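**Guncombe Backyard Fruit Project: progress report to the Gashi Fund, end of July**

Dear Elie Nassar and everyone at the Fund,

Thank you for your patience with this one. I had meant to get it to you before the early plums came in, but the plums had their own ideas, and we have been up ladders more or less every morning since school let out. I'm writing this at the kitchen table at 9 p.m. with purple fingers, so please forgive any smudges on the paper copy!

**Where we are**

When we first wrote to you, we said we wanted to pick fruit from yards where the owners couldn't keep up with it, and get it to people in town who would eat it. So far this season we have picked 3253 pounds, mostly cherries and apricots with the first of the plums mixed in. We had thought the cherries would be the smaller part of it, but the tree behind the old Parkier building (you may remember it from your visit, the enormous one leaning over the fence) kept us busy for the better part of a week. The owners were so glad to have the sidewalk clean for once that they have asked us back for the pears.

We now have 502 households signed up to receive fruit. This is more than I dared put in the application, and I'll admit it has made for some long Saturday-style sorting sessions in the middle of the week. Most families pick up from us in person. For those who can't easily get out, Keegan Lockyer drives a round in his own car, and we pay his mileage out of the transportation line.

**The trees themselves**

A good part of your grant was for pruning, and I know it's the least exciting thing to read about, but it's the part I'm proudest of. Hrvoje Halilović got through 30 trees between February and the end of March, which was wet, miserable work, and he never once skipped sharpening his saws at the end of the day. Many of those trees had been left alone for years. Several will need a second winter before they are back in decent shape, and he prefers to take them down slowly so they don't throw up a thicket of water sprouts. I'd like to follow his advice on that, even though it means some of the pruning money will be spent later than planned.

We did lose one apricot on the north side to canker. It was past saving, and the owner agreed to have it out. She would like a replacement, and Hrvoje has suggested a sour cherry in a different corner of the yard.

**Workshops**

We have held 10 workshops, which completes the number in our agreement. The grafting afternoon filled up first. Tetsuya Sugawara taught it, and he brought scion wood from a local apple that people here call the Grasisus. I can't find it in any catalog, and the older folks disagree about whether it's for pies or for keeping (I have heard strong words on both sides). Everyone went home with a grafted whip in a pot. We'll ask in the fall how many took.

The jam sessions were the liveliest. The drying workshop was the weak one, I'm sorry to say. We had only one dehydrator and people mostly stood and watched it hum. If we run it again, I'd borrow a couple more and start the first trays the night before so there is something to taste.

**What has been harder**

Storage, storage, storage. Cherries don't wait for you, and our one refrigerator fills up by noon on a good picking day. We have been getting around it by picking earlier and handing out the same afternoon, but that won't work for the apples, which come all at once and need somewhere cool to sit. Borislav Radulović has offered us the use of his cellar from September on. It needs shelving and a handrail on the steps. With your permission we would move what's left in the printing line over to cover the lumber, and I'll send a separate note with the prices once I have them.

Ladders have also cost more than we budgeted. We bought two tripod ladders after trying to manage with the ordinary kind on sloping ground, and I don't regret it for a minute.

**Between now and the fall**

The rest of the plums are next, then pears, then a great many apples. We also want to call on every tree owner before October and ask how the picking went from their side, whether we left the gate the way we found it, and whether they'd like to keep more of their own fruit. A few were too polite to say so the first time.

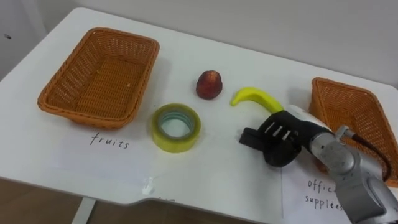 Pickup days are the other thing I want to get right before the apples arrive. At present people wait while we fill their bags for them, and it's slow, and some would much sooner choose for themselves. We'd like to switch to open baskets on tables, woven ones with rounded corners and slightly flared sides like the orange-brown wicker one with the "fruits" sheet in front of it. A handwritten word on plain paper does the job perfectly well, though I'd want ours to name the fruit and say whether it's for eating or cooking, and I'd want it in larger, darker letters for those of us who have left our glasses in the car. Keegan is asking around for secondhand baskets this week, and I'll put whatever we spend on them in the next report along with the shelving.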